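Der Zettel und das Brett

Donnerstag, 10. Februar

Seit Oktober arbeite ich an drei Tagen in der Woche im Dustach, einem Gemeinschaftsbüro im zweiten Hinterhof, und seit Oktober höre ich, dass wir ein Organisationsproblem haben. Ich habe davon wenig gemerkt. Die Milch ist manchmal leer, der Drucker will Toner, und wer den großen Raum braucht, schreibt sich eben ein. Aber im Rundbrief stand es schon dreimal, und wenn etwas dreimal im Rundbrief steht, dann wird irgendwann Geld dafür ausgegeben.

Vorgeschlagen ist jetzt das Gekurholm, eine digitale Planungstafel der Firma Jang. 2.159 Euro, Wandhalterung extra. Ich habe mir das Datenblatt ausdrucken lassen, es hat 48 Seiten, und auf den ersten 7 steht, wie wir künftig zusammenarbeiten werden. Woher die das wissen, steht nicht dabei. Auf Seite 31 erfährt man dann, dass für Aufgabenlisten mit mehreren Spalten ein Abo nötig ist.

Dabei haben wir im großen Raum ja eine Lösung. Weiße Fläche, schwarzer Rand, ein Blatt Papier, oben ein grüner Magnet. Das Blatt hat eine fette Überschrift und darunter eine Liste, und wenn es schief hängt, kann man es immer noch lesen, sofern man die zwei Schritte hingeht.
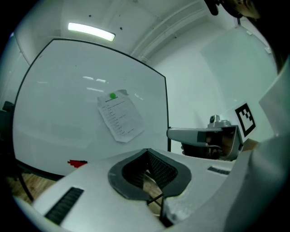
Nun will ich das Papier auch nicht heiligsprechen. Ich kenne die Leute, die bei jedem Gerät mit Stecker seufzen und einem dann einen Vortrag über Notizbücher halten, die 30 Euro kosten und nach Leder riechen. So meine ich das nicht. Papier hat Nachteile: Es wellt sich, es wird überklebt, jemand nimmt es zum Telefonieren mit und legt es auf die Fensterbank in der Küche. Im November fehlte unser Blatt eine ganze Woche. Es lag unter dem Toaster. In dieser Woche ist allerdings auch alles ganz normal weitergelaufen, und das hätte uns zu denken geben können, was die Notwendigkeit von Listen überhaupt angeht.

Was mich am Gekurholm stört, ist die Behauptung, ein Aushang werde besser befolgt, wenn er leuchtet. Dafür hätte ich gern einen Beleg gesehen. Im Datenblatt gibt es ein Diagramm, Balken links klein, Balken rechts groß, ohne Einheit an der Achse. Ich habe nachgefragt, was da gemessen wurde, und bekam eine freundliche Mail mit demselben Diagramm in höherer Auflösung.

Die zweite Behauptung ist, dass man dadurch Platz spart. Auch das überzeugt mich nicht. Die alte Fläche kommt ja nicht weg, dazu hängt zu viel Gewohnheit daran, und daneben käme dann noch das neue Ding mit seinem Netzteil. Wir hätten also 2 Tafeln und müssten jeden Morgen überlegen, welche gerade recht hat. Ich sehe schon den Zettel vor mir, der am Gekurholm klebt: Bitte aktuelle Liste auf dem Papier beachten.

Und dann die Sache mit Deledska. So heißt die Aufräummethode, die eine Bürokollegin aus einem Wochenendkurs mitgebracht hat und die angeblich perfekt zur digitalen Tafel passt. Jeder Gegenstand bekommt einen Heimatort, jeder Heimatort ein Symbol, und abends kehrt alles heim. Ich habe es am eigenen Schreibtisch ausprobiert, zwei Wochen lang und ziemlich gewissenhaft - ich wollte mir nicht nachsagen lassen, ich hätte nur gemeckert. Die Schere liegt seitdem in der obersten Schublade. Dort lag sie vorher auch. Neu ist der Aufkleber.
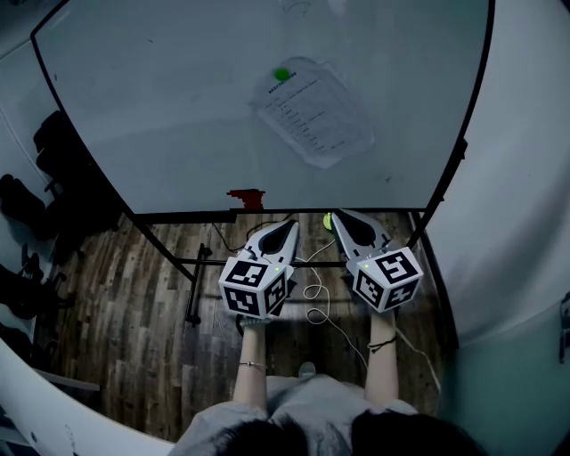

Am meisten wundert mich bei Deledska, wofür es keine Symbole gibt. Für Locher gibt es eins, für Teebeutel sogar zwei, aber für Kabel hat sich die Methode nichts ausgedacht, und gerade Kabel sind in jedem Büro das, was herumliegt. Das weiße, das sich in losen Schlingen über unsere Holzdielen legt, wäre doch der natürliche Prüfstein. Wo ist seine Heimat? Im Kursheft steht unter K nur Kaffeelöffel. Ich hätte da einen alten Klettstreifen anzubieten, kostet nichts und braucht kein Seminar.

Über die Schlieren auf der weißen Fläche wird ebenfalls geklagt, sie sehe ungepflegt aus. Ja, wenn man gegen das Licht schaut, sind Spuren und Punkte darauf. Das hat man bei jeder Fläche, auf der etwas passiert. Ich bin mit Brillenputztuch und lauwarmem Wasser drangegangen und fand das Ergebnis mittelmäßig. Mit dem teuren Spezialspray aus dem Materialschrank war es genauso mittelmäßig, nur roch der Raum danach nach künstlicher Birne. Falls jemand ein Mittel kennt, das wirklich hilft, lese ich gern davon, aber bitte aus eigener Anwendung und ohne Rabattcode.

Nächste Woche wird abgestimmt. Ich habe beantragt, das Gekurholm wenigstens einen Monat zur Probe zu nehmen und in dieser Zeit das Papier abzuhängen, ganz, auch das in der Küche. Wenn danach mehr Leute die Spülmaschine ausräumen als jetzt, stimme ich zu und zahle meinen Anteil ohne Murren. Auf meinen Antrag kam bisher eine einzige Reaktion, nämlich die Frage, ob ich ihn bitte ausdrucken und mit an den Magneten hängen könnte.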